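Julwood Pulls Thriller "Sitley" From November Slate, Again

Julwood has moved its haunted-motel thriller Sitley off the November calendar, the third date the film has lost. The distributor says the movie needs "a little more time in the edit" and will open in the spring. It did not say when in the spring.

Readers may remember the same line from the last delay, when the edit was described as finished. A teaser went up on a Tuesday, promised 89 minutes of "pure dread," and was taken down before the weekend. The running time has since vanished from the film's page.

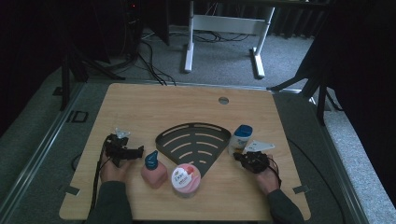

Director Macarena Salinas, whose first feature Lernska did decent business on the festival circuit, has said little. In a short statement she thanked the crew for 40 days of night shoots and called the new cut "the scariest version yet." Nobody outside the company has seen any version, so we will have to take her word for it.

The release plan has changed too. Julwood first talked up 752 screens. The new notice says 355, with a rental release to follow two weeks later – a pattern that usually tells you how much faith a distributor has in its opening weekend.

Teuber, the effects house credited with the film's creature work, still lists Sitley among its completed jobs. Julwood would not say whether new effects shots have been ordered, or who would be paying for them.

Tickets already bought through the Julwood site will be refunded. The poster still says November.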